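Why do so many of us choke? The throat project, group 4

Comfort Sarpong, Sena Atinga, Zamfira Costache. Hand-in for March.

We wanted a body part that works badly and still got passed on. Sena wanted knees. Went with the throat in the end, as food and air share a bit of the same passage and that seemed daft enough for a whole report.

Method: short questionnaire, 351 sent out, 152 came back. Seven left out becuase the age box was blank. Asked about choking on food or drink in the last year, and what they were doing at the time. Mostly talking. Some laughing, one yawning.
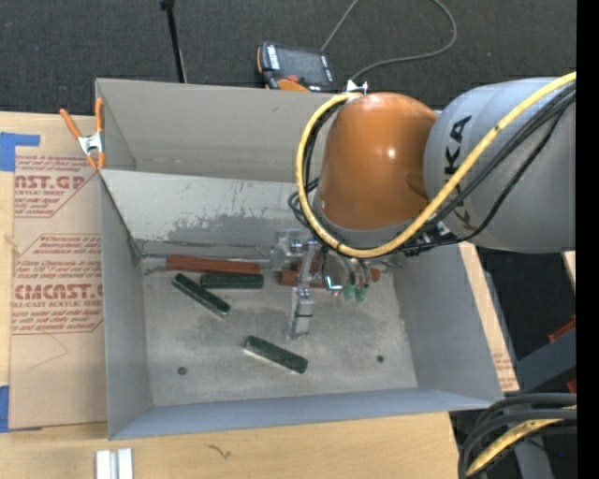 Why hasn't evolution just fixed it?

Most people who choke a bit cough it up and go on to have children anyway, so there is little pressure for change. Also you can't redraw the plumbing from scratch, only alter what the parents had. Fish ancestors, basically.

The larynx sits low in adult humans. Older books say this is for speech, newer ones argue about it. We didnt get to the bottom of that, Zamfira has the notes.

Problems: people forget small chokes. Question 3 was badly worded (Ms Antwi did warn us). Would split food and drink next time, and ask under-tens separately.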